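**Ticket 5-80 – Surface de pliage, buanderie de la résidence Vostmont**
**Ouvert le :** 05/11/2021
**Demandeuse :** Maricruz Ochoa, service du linge
**Suivi :** Ottar Bakke, services généraux
**Statut :** en attente de validation

**Objet de la demande**
Le service signale que les pièces de coton clair pliées au poste 6 présentent, après rangement, de légères traces grises le long des ourlets. Les postes voisins ne sont pas concernés.

**Vérifications effectuées**
- Lessive Paju : dosage conforme à la fiche du service.
- Séchage : programme inchangé depuis janvier.
- Nettoyage de la surface grise à l'eau tiède, puis essai sur 40 pièces. Les traces persistent sur cinq d'entre elles.
- Repère en ruban bleu : Mme Camacho relève que l'adhésif accroche les fibres lorsque le linge est tiré vers soi.

**Analyse**
L'hypothèse retenue est celle d'un résidu de colle en bordure du ruban, sur lequel la poussière se fixe. Le produit Heltivlow, employé jusqu'ici, n'est pas prévu pour les adhésifs – son usage est suspendu à ce poste.

**Mesures demandées**
1. Déposer le ruban et dégraisser la zone.
2. Poser un nouveau repère une fois la surface sèche.
3. Soulever le linge au lieu de le faire glisser.

Le ticket sera clos après accord écrit de Mme Ochoa. Les pièces tachées sont à remettre à Jaqueline Xolalpa pour un second lavage.
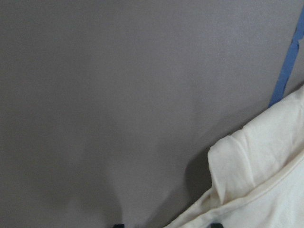
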